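Wanted: people who fall out over the heating

The Tuvotholm Household Habits Study is looking for 80 homes willing to be nosed into, politely, from January. We want to know how people who share a roof decide who turns things off, who turns them back on, and who gets the blame when the bill arrives.

You'll keep a short diary for four weeks and sit through two interviews in our office on Harken Street, where the chairs are poor but the biscuits are decent. Every adult in the home has to agree to take part. We do check, after last year.

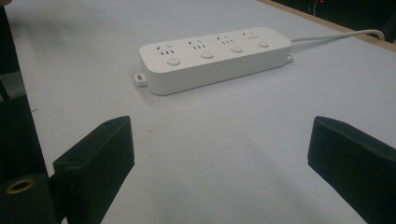 Pacheco

Most of the diary is ticking boxes: lights, kettle, telly, anything left on standby overnight. There is also a blank space for remarks. Please keep it clean – a colleague has to type it up.

You should be over 18, live with at least one other person and have been in the same place for six months or more. Students are welcome. Landlords are welcome too, provided they live there.

Each home gets £97 at the end, paid by bank transfer. We can't split it between you, and we won't be drawn on who deserves it.

To apply, pick up a form from the Nukwood library desk or write to Household Habits, 123 Harken Street, Tuvotholm.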